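Nirkamwood opens Selar, its planning software for robots that handle cloth, to outside users

Starting in August, laboratories and small manufacturers can install Selar on their own robot cells. The software was until now used only inside Nirkamwood and at its first partner, the garment sorting company Jakell.

Selar receives the pictures from a camera on the robot's wrist and decides where the fingers should take the cloth, how high to lift it and where to lay it down. It does not need a 3D model of the garment. The planner looks for seams, hems and corners, and gives each of them a score before the arm moves.
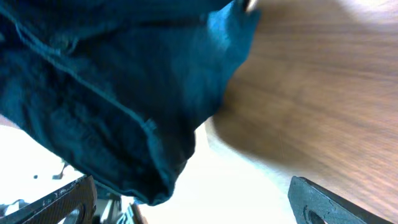
Cloth is difficult for a planner, as one shirt can lie on a table in a very large number of shapes. Earlier versions of Selar calculated one complete plan at the start and followed it until the end. The new version makes a fresh plan every 200 milliseconds, and it can stop a movement in the middle if the cloth slides or hangs differently than expected.

"We were too proud of our long plans," says Esko Tikkanen, who leads the software work at Nirkamwood. "They looked very good on the screen, and then a sleeve fell to the other side and the plan was worth nothing. Now the software plans a short piece, looks again and continues. It is a more modest way of working, but our users at Jakell like it better."

The perception part was trained on 3000 recorded handling attempts. Failed attempts were kept in the set and labeled with the reason for the failure – for example a grasp that took two layers when only one was wanted.
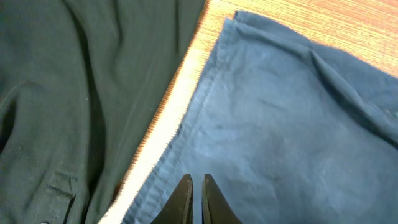

Neighboring garments are treated as separate objects, each with its own edge map. When two edges come close to each other, Selar lowers the speed of the arm and asks for one more view before it closes the fingers. The distance for this rule can be changed in the settings file.

The release also includes Parisi, a tool for replaying a work session on a normal office computer. An engineer can stop at any moment, see which grasp points the planner considered and try other settings without using the robot. The package contains 592 recorded sessions for practice and 13 ready task templates, among them flattening, edge alignment and folding in half.

Selar runs on Linux. Licenses for teaching are free of charge, and commercial users pay per robot cell. Nirkamwood will hold an online introduction on Thursday at 3 p.m., and registration is open on the company's website.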